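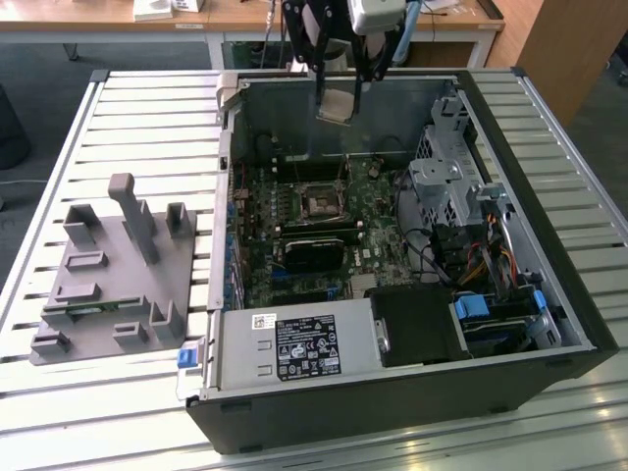
Cooler plate or heatsink, over the case. Gray fixture plate on the left.

I've been fixing up retired office computers for resale for years, and people keep asking me when a robot is going to take over the boring half of it. So when Stidano let me spend some proper time with their Rorker bench setup (arm, gripper, cameras, the software that ties it all together) I said yes before they'd finished the sentence. Could a machine do a plain shop-floor chore, taking old desktops and servers apart and putting good parts back in? I wanted to know badly enough to give up a chunk of my spring for it!

First, what I mean by chore. I don't mean diagnosing a weird fault. I mean the stuff you do with the radio on: lift the old memory out, put the new memory in, swap a processor, move along to the next one. My own time for a memory swap is a minute, tops, and that includes looking for my glasses.

The Rorker is slow. Let's get that out of the way. My best memory swap with it took 215 seconds from start to finish, and that was on a case it already knew. Give it a model it hasn't met and you're back to teaching it where everything lives, which ate most of a morning for me the first time and still takes me over 30 minutes now that I know the menus. The menus, by the way, are a mess. Why is "save position" two levels down from "forget position"? I pressed the wrong one more than once and said things I wouldn't repeat here.

What surprised me is how gentle it is. I expected crunching. You set a grip force for each part, and once I'd backed it off from the factory setting I quit hovering over the stop button. It comes straight down, stops, thinks, closes. My nephew watched for a while and said it looked like somebody picking a hair off a sweater.
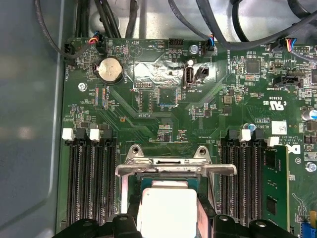
Processors are where I got picky, and where I'd tell you to get picky too. Picking one up is a fair test of any gripper, what with the sockets being so easy to wreck, and I'd put the Rorker at a solid maybe. Lined up right, it was great. Lined up a hair off, it would stop and ask me what to do, and I'd much sooner have that than a bent pin. But then I'm standing there, aren't I? I can't go wash the coffee cups if the thing wants me every few minutes.

Cables are worse. Office towers are full of them, and no two are tucked the same way, so I ended up going in first and pulling them aside by hand. Shiny metal threw it off too, until I moved my lamp. And it won't open a case or turn one over, so all of that is still your back and your knees.

I also had a few days with the Dririlia last May, which is a smaller arm aimed more at kitchens and laundry, and it folded dish towels about as well as a bored teenager. The Rorker is miles ahead on anything stiff with straight edges. Soft, floppy stuff, I wouldn't ask it. For holding parts I used the Lambert tray kit, $1,063 with the extra blocks, and yes, I winced. Worth it though, because the arm does so much better when each part sits in the same spot every time.

Would I buy one? For a shop that sees pallets of the same model, I'd think hard about it. For me, with six different makes coming through the door in a week, no, I'd spend more time teaching than it would save. I'm giving it 6 out of 10 and I'll happily try the next version.

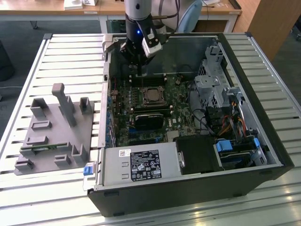

Valeriano Garrido: Good write-up, but I think you're a bit hard on the speed. We run ours after closing, and I don't care how long a memory swap takes if I'm home eating dinner. The stopping to ask is what kills it for us. Did you try raising the retry limit before it calls for help? Ours was set to one out of the box and it helped a lot on memory, less so on processors.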